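Why I stopped giving all the photos at once

I have been photographing small weddings and family celebrations for six years now, and until this March I always delivered them the same way. Two or three weeks after the day, the couple received one link, with everything inside. For the last wedding of the summer, at the Anham hall, it was 212 finished pictures chosen from 1,981. I was proud of this number. I thought a big gallery is a generous gallery.

Then the bride wrote to me, very kindly, and asked which ones she should look at first. She had opened the link on her phone during lunch, scrolled until the speeches, and closed it again because she felt tired. I read this message several times. In my family, when I was a child, we had one album per wedding, and my aunt turned the pages for us slowly. We were not allowed to turn them ourselves. Perhaps this is why the message stayed with me.

So now I do it differently. On the Friday after the wedding I send eight pictures only. I choose them the evening before, with tea, and I try not to think about which are technically the best. One is always of the parents. One is of something small, for example the shoes near the door or the handwriting on a place card. I don't put a bride-and-groom portrait as the first one, although many colleagues tell me I should. I put it fourth or fifth, so there is some waiting.

The full gallery comes later, divided in chapters: morning, ceremony, the garden, dinner, dancing. I moved everything to Zullivo for this, after a long trial with Zatik, which had nicer colours on the cover page but did not let me change the order of chapters without uploading again. It cost me one whole weekend and I said some words in my own language.

The printed album is the part I am still learning. I order from Sorensen, with the grey linen cover, and I ask the couple to choose their favourites without my help. They always choose other pictures than I would. At first this hurt me a little.

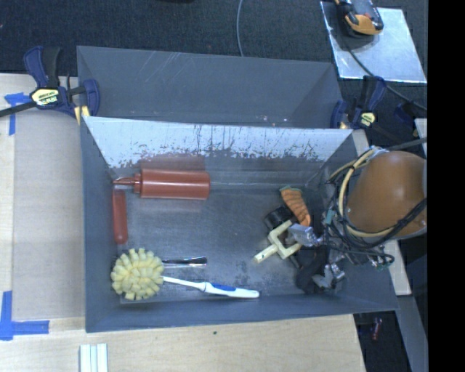

One groom wanted a full page for a blurry picture of his grandmother laughing with her eyes closed, and I had almost deleted it. I printed it big. The blur is not so bad on matte paper, and his mother has asked for a second copy for her kitchen.

I should say also that the new way is more work for me. There are more emails, and I need to keep a list of who has received what. I have raised my price a little for next season, which I don't enjoy to write here, but it is on the prices page already.

If your wedding is already booked with me, nothing changes in your contract. You will get your eight pictures first, and if you prefer everything at once in the old way, please just tell me before the day.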